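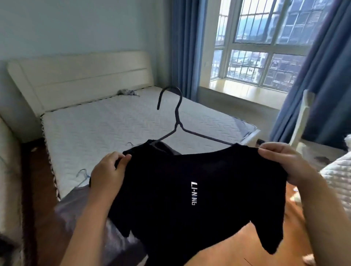
Nerys Foulkes strips the bed before she does any hanging. "You need a flat surface and you need to be unable to go to sleep on it," she says. The sheets go down the hall, and the mattress in its quilted protector becomes a workbench until tea time.

Foulkes spent 2 years on the returns floor at Garneck in Purnley, where a slow shift meant 800 garments. She came away with a sore shoulder and firm views on T-shirts.

"Up through the hem, never down the neck. People stretch the collar, then blame the washing machine."
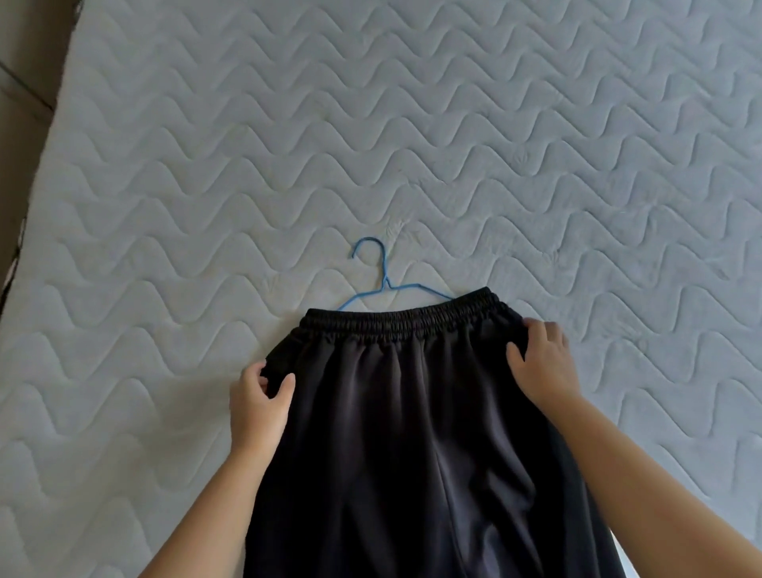
2 min read

Trousers, she concedes, are harder. She lays them out with the waistband against the hanger and works from there. Clips would be the grown-up answer — she owned 50 once, and lent them to her brother-in-law, Caradog Howells, for a market stall in Jilham. She does not expect to see them again.

Wire hangers have a poor name, I suggest. Foulkes looks at me as if I'd insulted a cousin.

"They're thin. I've got one rail. You do the sums."

She isn't fussy about the colour, either. Light blue, dark blue, whatever comes out of the cupboard.
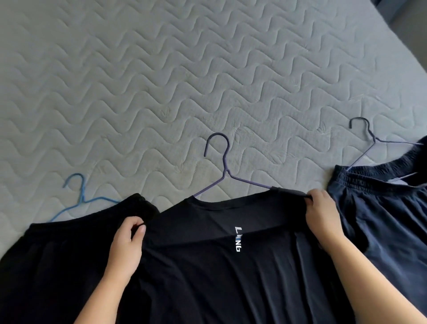 On shorts

"Shorts get a hanger like everybody else," Foulkes says. Howells keeps his in a drawer, rolled, and I gather this has been discussed at Christmas.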